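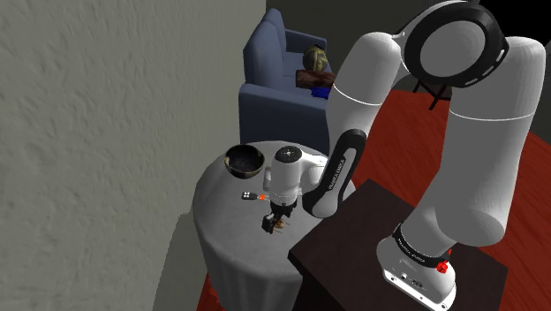
Robot-assisted item handling at Jistilside

Jistilside is a lost property and house clearance sorting firm that handles small household goods left behind in rented rooms, hotels and furnished apartments. It is known in its trade for bringing robot arms into the sorting of mixed small items, a job long thought too varied for machines, and for planning that change in simulation together with the people who would work beside it. The program is called Skoltmont, after the building where it was first tried.

Background

Small item sorting is older than the firm itself. Bowls, keys, pencils, remote controls, ornaments and toys arrive jumbled together, and each has to be picked up, looked at, entered in a register and put in the right tray. Before Skoltmont a sorter did all of this by hand, standing, for a full shift. The work calls for sharp eyes and a good memory, and experienced sorters take real pride in it, but the reaching and gripping are hard on wrists and shoulders.

Davina Galbraith, then a shift lead on the sorting floor, proposed splitting the job in two. The arm would do the lifting and placing, and the sorter would do the judging: what an item is, whether it is worth returning, and who might be missing it. The proposal was accepted on October 14, 2019, and planning began with a group of 5 sorters drawn from both shifts.

Planning in simulation

Skoltmont makes heavy use of rendered rooms, in which a single arm stands beside a table of everyday things with ordinary furniture nearby. The rooms are built in a software package called Kovex. Sorters suggest which objects go on the table, and they have a gift for picking awkward ones! Thin things that lie flat, things that lean on other things, and small figures with legs sticking out in all directions are the favorites.

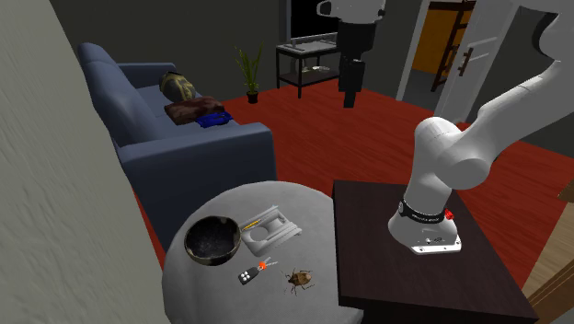 Keys are a good case of what the sorters brought to the program. A fob, a tag and a metal key move separately when lifted, so the best place to hold them depends on how they have fallen. A sorter knows this without thinking about it. Putting that knowledge into words took long afternoons of talk, and the resulting notes, known on the floor as the grip book, grew to 200 entries. The grip book is still kept up by the sorters and is probably the most admired thing to come out of the whole effort.

Placement matters as much as grip. A round table gives an arm easy reach from one side but leaves items near the far rim at an awkward angle, and a bowl standing in the wrong spot can block a straight approach to whatever lies behind it. Trying out such layouts on a screen lets sorters move the furniture as often as they like without stopping a shift.

Changes to the work

The sorter's day looks quite different under Skoltmont. Most of it is spent seated at a station called an Ogilvie desk, where the sorter confirms what each item is, corrects the arm's choice of grip when needed, and writes the register entry. Each sorter takes a 15 minute handling turn every shift, working entirely by hand. This was the sorters' own request - they felt that anyone teaching a machine to pick things up should stay good at it themselves.

Training changed too. New staff used to learn by standing next to an older colleague and watching. They now start in the rendered rooms, then move to the grip book, and only after that to the floor. Older sorters act as tutors and are paid a higher rate for it, a post that did not exist before.

Some parts of the job stay fully in human hands. Letters, photographs and jewelry are never given to an arm, and neither is anything a sorter judges to have personal meaning. Calls to owners are also made by sorters, who often count this as the happiest part of their day.

Reception

Views on the floor have been warm but mixed. Sorters speak well of the lighter physical load and of having a say in how the system behaves. The main complaint concerns pace: waiting for an arm to finish a careful lift can be tiresome for someone who could have done it in a moment. The stations were rearranged in September of the following year so that a sorter can write up one item while the arm handles the next, and this eased the problem. Noise on the floor fell as well, and conversation between stations, once nearly impossible, is now a normal part of the shift.

Later work

A group of 5 additional stations was planned after the first trial, with lower desks and wider gaps for wheelchair users. The grip book has since been divided into sections by material and shape, with a separate chapter for objects that roll.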